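Kitchen Automation | Products and Services
Oct 6, 2026
By Bořivoj Rusnák

Vastside has opened orders for the Clolex tabletop handling kit, a robot arm and two-finger gripper offered to test kitchens and training centers. The kit was shown to members in September at the Adeyemi demonstration room, where the work consisted of kitchenware and small food items.

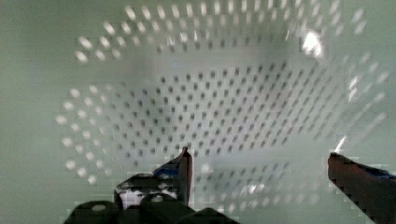
Vol. 17, No. 3

Perforated goods such as colanders are a recognized difficulty for vision software, as light through the holes can be mistaken for an edge. The wrist camera supplied with the kit is intended for close work of this type -- the view includes both gripper fingers and the surface beneath them. Members should note that fast arm movement will soften the picture.

The service plan covers 300 hours of operation and one site visit. Setup is carried out by Warka, and applications will be accepted from 124 member sites.
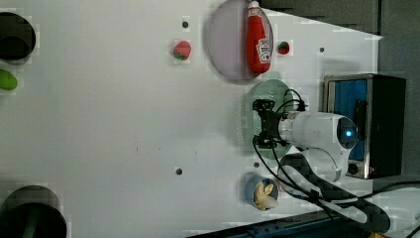 Arm and gripper above a green plate, with the blue bowl nearby.

Inquiries should be directed to the member services desk.

Comments (3)

dalton_k: Does the plan include spare fingers?

M. Ferreira: We asked the same. They are priced separately.

prepcook534: Would like to see it handle wet plates before we apply.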